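Edge grasps, and a small change to how we score them
25 July 2026

I said in the last post that I would write up the re-grasp numbers once they stopped moving. They have more or less stopped moving, so this is that post.

The short version is that letting the policy look again after it closes its fingers helped more than any change we made to the training data this spring. I didn't expect that. I had spent most of the spring on the training data.

The old setup went like this. The policy picked a point on the cloth from the overhead view, moved there, closed, and then carried on as if it had hold of something. On a towel that was mostly fine. A towel is big and flat and forgiving. On socks it was bad, and it was bad in a boring way. The fingers would come down two or three millimeters wrong, close on nothing or on both layers, and the rest of the motion would play out anyway.

Sutrisno suggested we stop treating the grasp as one step. In the new version the arm closes, lifts a little, and then a small classifier looks at the wrist view and gives one of three answers: nothing, one layer, or both layers. If it isn't the answer we want, the arm opens, shifts, and tries again, up to five times. The classifier is trained on wrist views only. We tried adding the overhead camera and it made no difference I could measure, so I took it out.

For the results below I used 11 socks the classifier had never seen, mostly ribbed, from a shop in Kestberg. Single-layer grasps at the cuff went up to 90 percent with re-grasping allowed. Most of the successes came on the first or second try. The fourth and fifth tries almost never rescued anything, and I will probably cut the limit – it would save time on every failed run.

Two things still go wrong. Thin knits fool the classifier into saying "one layer" when it has both. And when two arms work on the same sock, the second arm tugs the fabric while the first one is still checking, so the answer can be out of date by the time it arrives. My plan for September is to make the second arm wait, which is slow but simple. 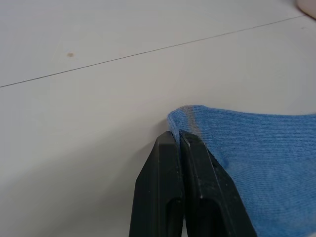
Wrist view, blue ribbed sock.
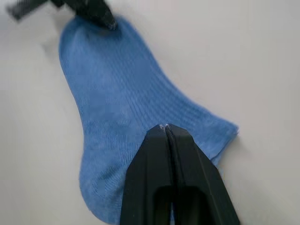
Suryani Tarigan: Did you count a run as a success if it got one layer but needed all five tries? We had the same argument over our towel results in Grisitz and ended up reporting first-try and final numbers separately. The final number alone made our slower method look better than it was.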